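Two Hands in a Pretend Kitchen: the Hanon gallery
Posted May 20, 2018 by Sorin Ene, Urnomholm

Since February we've been teaching a two-armed robot to tidy a kitchen island, and every bit of it happens in simulation. The method is called Hanon, and the idea is lovely and simple: each arm picks its own next move, then the two swap plans before either one starts. We scatter things over the counter, press go and watch. I could watch all day!

Our island has a granite look and a proper muddle on top — fruit, a spoon, a pump bottle, a ball with a grumpy cartoon face. The left arm has the plate while the right has its fingers round the white item with the red pointed cap.
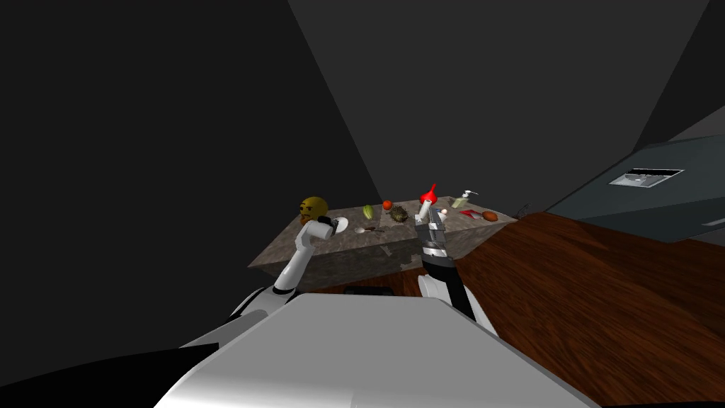 We ran 200 layouts with the arms planning separately and another 200 with the swap switched on. The plan swap cut the number of times the arms got in each other's way by 30 per cent, which made the whole office cheer (all right, it made me cheer). Maeng, our layout shuffler, builds every counter from a random seed, so both sets of runs faced exactly the same clutter.

Next comes the close-up view, right down at the fingers. I love this one — a white bowl looming over everything, the marble behind it, and a dark yellow ball peeping up between the two open fingers.

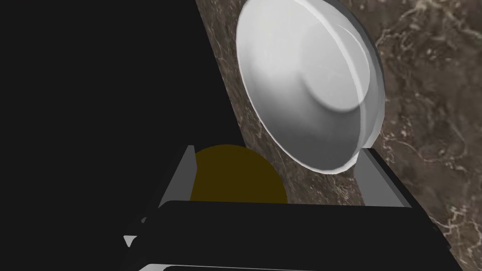 Round things are still the hardest for us. Prorex, the part of the code that chooses where to grip, scores a ball nearly the same from every side, so it can dither between two equally good grasps until the clock runs out. Adding a small penalty for changing its mind helped a great deal, and we're now trying the same trick on bowls, where the rim gives it far too many choices. The new runs are going tonight and I'll add pictures when they're done.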